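Our first season in the Ranstead Cup

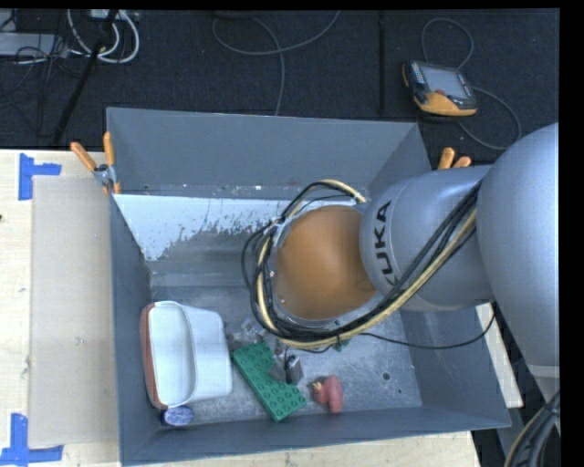 So we finally did it. After two years of saying "next season, for sure," the five of us signed up for the Ranstead Cup, and I have hardly slept since. If you don't follow Mevlow, it's a squad game, four players on a side plus a sub, and the Ranstead is the big open tournament that anyone can enter as long as their squad has enough ranked matches behind it. We had 64. The minimum was 63! Gilmar will tell you he planned it that way, and you can believe him if you like.

There were 600 squads in the opening round, which sounds scary until you remember how many of them don't show up. Our first match was a walkover. I sat there with my headset on and my tea going cold, all nerves, and then the lobby closed and we were through. Zixuan Li typed "gg" to an empty chat.

The second match was a real one, and we played it on Cestness, my least favorite map by a mile (all those stairs, and the fog on the north side that everybody says they can see through and I can't). Raed Karam called the shots, Qiuyue Bai held the bridge pretty much alone for the whole second half, and I mostly tried to stay out of the way and keep people healed. We took it by one point. I yelled so loud that my neighbor texted to see if I was okay.

Then came round three and a squad called Xia, and oh boy. They were fast. They'd rotate before we had even decided where we were going, and every time Raed moved us left they were already sitting there waiting. Jianguo Guo subbed in for the last map and got us a few nice picks, but we were too far behind by then. Good people, though. Their captain stayed in the lobby afterward and talked Gilmar Bragança through what we'd been doing wrong with our openings, which was really kind at that hour.

We ended up with 676 points, good enough to skip the first round of the November qualifiers if we keep the same roster. Qiuyue has a new job starting, so we'll see, and I need to learn Cestness properly, fog and all. We're practicing most evenings at eight if anybody wants to scrim. Leave your tag in the comments and I'll add you, and please go easy on the healer.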